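Okafor Street Playgroup
Minutes, June planning meeting

Started 7:10 pm, late, key trouble again.
There: Maëlle Dufour (chair), Yakubu Dauda, Zainab Effiong, Aminu Ogundipe, Oluwaseun Iyamu (notes). Two parents came in partway, didn't get names, sorry.

Last minutes: OK'd. One fix, Zainab's surname was spelled wrong on page 2.

1. Rent
Letter from Restetti, who manage the building. Rent up from September, 387 a month. Yakubu has read the whole letter, says the increase covers heat but not the hall cleaning, which we'd still do ourselves. Maëlle wants that in writing before anybody signs. Zainab asked if the Urketti room across town is still open. It is but no parking and the bathroom is up a flight of stairs. Left it there.
ACTION: Yakubu to write to Restetti, ask about cleaning and about storage under the stairs.

2. Snack time
Long one. Parents split on juice. Aminu for water and milk only, same as the school does, then kids don't have to unlearn it in the fall. Maëlle fine with juice on birthdays. Also cups. Kids swap cups all morning and two families have asked for named ones from home. Agreed: named cups from home, start of next term, we keep a few spares. No glass. Snack itself stays as is (fruit, crackers), except no grapes unless cut the long way.
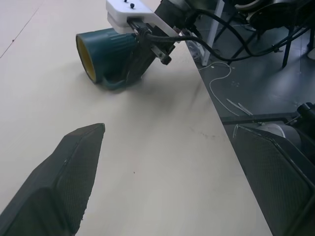
Zainab said she could live with water and milk but somebody has to tell the parents before the first day, last time we changed snack she got it in the neck at the door for a week. Maëlle will put it in the welcome letter. Vote on water and milk: carried, Aminu to stop talking about it now (his words).
ACTION: Maëlle, welcome letter, paragraph on cups and snack.

3. Cleanup song
Still not working with the older ones. Song starts, they run. Zainab has been trying jobs instead, each child gets one thing to do and does it all week. Better so far. Yakubu asked what happens when two want the same job. Tears, mostly. Oluwaseun suggested a picture chart by the door so they can see whose turn it is. Zainab likes it, wants pictures of the real stuff, not clip art, the little ones don't match a cartoon to the thing on the shelf.
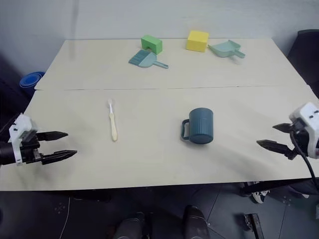
Blocks, brush and dustpan.

Chart to be laminated, low enough for the threes. Aminu has a laminator at work, thinks he can use it at lunch. Try it for 4 weeks then look again.
ACTION: Zainab chart, Aminu laminating.

4. Money
Balance just over 2,000 after the insurance went out. Bake table made 50, less than last year but it rained and we were put next to the other bake table. Yakubu would like the snack money in an envelope with a name on it, he found loose change in the tea tin and can't tell who's paid. Maëlle asked if we could do it online. Discussed, no decision, half of us don't want another app.
Grant form from the Flakuvden fund: due end of month. Needs two signatures and a list of what we'd buy. Ideas so far: outdoor mats, new gate latch, rain coats in small sizes. Gate latch should come out of our own money and happen now, everyone agreed, the old one sticks.
ACTION: Oluwaseun to fill in the form, Maëlle and Yakubu to sign. Yakubu to buy latch.

5. Toy shelf
Sorting is overdue. Puzzles with missing peices to go, no more saving them in case. Dress-up box needs a wash. One parent offered a train table, very kind, but it's huge and we'd have to fold it away every session. Say thank you and no. Zainab wants pretend-play things kept together on one shelf and building things on another, at the moment it's wherever it lands.

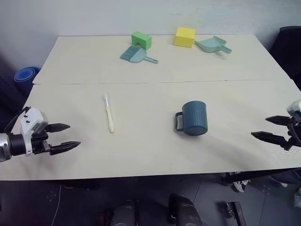
Maëlle pointed out the shelves are also too deep, stuff gets shoved to the back and stays there until Christmas. Shallow bins would do it. Aminu will look at prices, nothing with lids. Sort-out to happen after a morning session, whoever can stay an hour, bring trash bags.
ACTION: Aminu bins. Maëlle to pick a morning and text round.

6. Anything else
Sign-in sheet: people are signing in and not out. Move it next to the coats.
Sunscreen, parents put it on at home, we don't do it. Goes in the letter too.
Oluwaseun can't do notes next time, Yakubu will.
Somebody's umbrella, blue, still on the hook.

Closed 8:40. Next meeting same place, Maëlle to bring teh spare key.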